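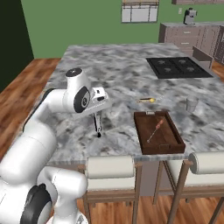

The island in the Vakora kitchen, arm at its start position.

The Green Kitchen

The method section had to be finished before the building closed, and I had written one sentence of it. The sentence said that the policy was trained on 2000 episodes in a simulated kitchen. I knew this to be correct. I had generated the episodes myself in June, on the machines at Irlow, and I had the log.

The second sentence was the difficulty. It should have said how the episodes were made.

The task was simple to state. The arm begins above the island with its gripper open. It receives an instruction, finds the object named and moves it to the place named. A scripted planner does this first, with full knowledge of every position, and the policy learns from what the planner did. At test time the policy has only the camera view. We had named the planner Viklund, after the street the old office was on, and the name had gone into the code and then into two reports.

Viklund was supposed to be neutral. It took the shortest path that cleared all obstacles by a fixed margin. Where two paths were the same length it chose between them with a random number. That was the design, and that was what I meant to write.

I opened the result table to get my figures. The policy had been tested on 300 layouts it had never seen. It did well, and I had been pleased with it for a week. I then sorted the table by path length, for no better purpose than to put off the second sentence, and saw that in every layout with the glass on the right of the counter the arm took a longer path than it needed.

The excess was small. It was also very regular. I played one back. The arm went down towards the tray, stopped short, rose, swung out over the stools and came at the tray from the near side. I played another. It did the same. The glass was well clear of the direct path in both.

A policy does not invent a habit of that kind. It had to be in the training data. I wrote a short query and ran it against the training set, and it was there: the pause, the rise, the swing. The planner had gone round a space in the air above the island in every episode where the glass stood on that side.

I checked the obstacle list. It held the counter, the cooktop, the tray, the glass, the stools and the cabinets. I checked the margins, and they were correct. I placed the arm by hand inside the space it had been avoiding, and the simulator reported no contact.

At ten past six I rang the contractor who had built the room. The kitchen had come to us as a finished asset, one of a set, and the firm that made it had since been bought by Pridus. The woman who answered had worked on the set. She asked which kitchen.

"The green one," I said. "Marble island, two stools at the front."

"What version?"

I read her the build number, 2959.

She typed for a while. "There was a lamp in that one," she said. "It hung over the island. It was taken out for the release because it blocked the overhead view."

"It isn't in the obstacle list."

"No, it wouldn't be. They'd have deleted the object. Did you rebuild the distance grid?"

I said that I had used the grid supplied with the room.

"Then your planner still has the lamp," she said. "The contact check reads the objects. The planner reads the grid. It would only matter if something made you plan high on that side."

The glass made it plan high on that side. I thanked her. She asked whether I wanted to know what the lamp had looked like, and I said it wasn't necessary, and then I said yes.

"Copper," she said. "Quite a wide one. I was sorry to see it go."

I rebuilt the grid, which took four minutes. I planned one layout with the old grid and the same layout with the new one. The new path went straight to the tray. The old one went round the lamp.

There were two ways to proceed. I could generate the 2000 episodes again, train again and report the clean result some weeks late. Or I could report what I had, with the fault described. I started a message to the project lead asking which she preferred, and left it unsent while I tried a third thing. I took the trained policy, unchanged, and ran it in the kitchen with the walls and the cabinets removed, only the island and the objects on it floating in grey. It went to the tray directly. I put the walls back without the cabinets. It went round.

So it had tied the lamp to the room. It had never been shown the lamp. It had been shown a green wall and a glass, and an arm that behaved in a certain way in front of them, and it had kept the behaviour.

I deleted the first sentence and wrote the section again from the beginning. The policy was trained on 2000 episodes in a simulated kitchen. The episodes were produced by a planner which held, in error, a record of an object removed from the room before release. The policy reproduces the avoidance of this object — see the table — in all test layouts with the glass on the right.

I attached both grids and the build number. Under known limitations I put the dimensions of the lamp, which I had measured from the empty space in the data. Then I sent the message to the project lead, with the section attached, and started the new episodes running on one machine.

The porter was turning off the lights along the corridor. On my screen the old policy was still working through its layouts, and I let it finish the one it was on.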